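Pirkix Soft Finger Kit for parallel grippers
Kit and build notes. Revision 4.

Overview
The Pirkix kit replaces the rigid fingers on a small parallel gripper with a pair of padded ones intended for cloth. It was drawn up by Parviz Babaei for a folding arm built on a shared workshop bench, and is sold as a set of parts for people doing the same sort of work at home. It is not rated for industrial use and carries no safety certification.

The kit is supplied unassembled. Basic hand tools, a vice and a soldering iron are needed. Assembly takes an evening, plus the time for the adhesive to cure overnight.

What is in the box
Two moulded finger covers, dark grey
Two finger cores
Wrist camera bracket, with cable clip
Mounting screws and spacers
One spare finger cover
Printed drilling template

Not supplied: arm, gripper body, servo, camera, controller, adhesive.

Compatibility
The mounting plate matches the Clolex parallel gripper body without changes. Other bodies can be used if the template is followed and the jaw faces are flat. The Ota gripper needs the longer spacers, sold separately. Curved jaws are not supported.

The bracket takes most small board cameras with a fixed lens. Johanna Ortner's drawing for a swivelling version is on the downloads page; it adds weight at the wrist and has not been tested with the lighter arms.

Specification
Maximum jaw opening with covers fitted: 72 mm
Length of finger cover: 100 mm
Added weight, both fingers: 33 g
Screws per finger: 4
Control: position or current limit, set in the user's own software

Assembly
Remove the original fingers and clean the jaw faces. Tape the template to each face and mark the holes with a scriber. Drill and deburr. Fit the cores before the covers - a cover fitted first will hide the heads of the inner screws. Leave the screws slightly loose until both jaws have been closed by hand and the tips meet, then tighten in diagonal order.

Route the camera cable along the fixed side of the wrist. Leave enough slack for a full turn in each direction. Lachlan Purves lost two cables by clipping them to the moving jaw, and the clip position was changed in revision 3.

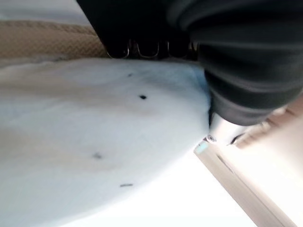

Setting the grip for cloth is done by current, with position used only as a stop. Start at the lowest current that moves the jaw freely and raise it in small steps until the cloth is held while the arm lifts at its slowest speed. Use one thickness of plain fabric for this and repeat with a fold. Watch the wrist camera as well as the arm. With the finger pressed into pale blue cloth, the view at this range is slightly soft, but dark specks on the fabric still show up clearly enough to serve as reference marks. If a speck moves in the view while the jaw is meant to be holding, the cloth is slipping and the current should go up one step. If the fabric is plain and clean, a few pencil dots will do the same job.

Exposure should be fixed by hand. A white worktop under pale cloth will push an automatic camera up and down as the arm moves, and the edge of the fabric is the first thing to be lost. Corina Kälin's settings file for the bench arm is included with the downloads and is a reasonable place to begin. A matt grey mat is an alternative.

Care
Wipe the covers with a damp cloth. Do not use solvent. Lint gathers in the folds of the cover and reduces grip on smooth fabrics, so brush it out before each session. Replace a cover when the surface has gone shiny or a crack is visible at the root.

Known limits
Wet fabric is not supported. Very thin fabrics may be picked up two layers at a time; Ambros Hauser's peel routine helps, but needs a slower approach. The fingers will not pick a flat sheet from a hard surface unless there is a crease or raised edge to close on.

Spares and related parts
Finger covers, pair
Long spacers for Ota gripper
Camera bracket, plain
Mfinanga cable set, with strain relief

Spares are made in small batches. The next batch of covers is due in December.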